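Home Shop Notes Table Linen FAQ Contact

Questions about tablecloths and everyday dishes
By Samira Majali
October 24, 2022

We receive many letters about setting and clearing the table at home, so I collected the most common ones on this page. The answers come from our own kitchen in Hastulport and from our readers.

Which dishes go well on a strong orange cloth?

I like white, and I also like dark glazes. Both look calm on a cloth with a cream pattern.
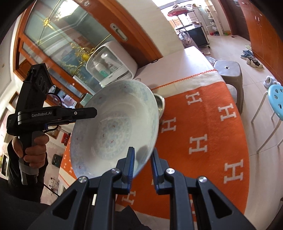 The large white bowl with pale blue flowers, and next the stacked dishes:
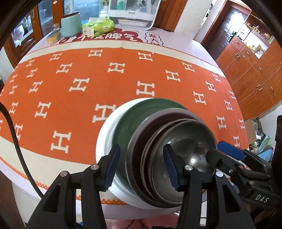

Fares Masri wrote to us that he would never put dark green and brown together on orange, and that in his house only white is allowed on a colored cloth. I respect this opinion. For me the cream letters in the pattern give the eye enough rest, but he is right that with white you cannot make a big mistake.

In which order should I stack dishes of different sizes?

Put the widest flat plate at the bottom, then the smaller plate, then the bowls. Please do not build the stack too close to the edge of the table. When I have many bowls, I make two stacks.

Can I wash a woven cloth in the machine?

Look first at the label. Our Kunus cloths are 100 percent cotton and they can be washed warm, with similar colors. For the first wash, please wash an orange cloth alone. Expect it to become shorter by around 10 centimeters if you use the dryer. I hang mine outside from May.

How do I iron a border with stitching?

Turn the cloth over and iron from the back side. Use a little steam and do not pull at the corners.

My white bowl has small brown marks. Can I remove them?

It depends on the mark. If you can feel it with the fingernail, try baking soda on a soft wet cloth. If the mark is in the glaze, it will stay. Do not use steel wool.

Do you sell single bowls?

Not at this moment. The Sleiman bowls come in sets, order number 367. For one replacement piece, please write to us and we will look in the storage room.

Last updated: October 2022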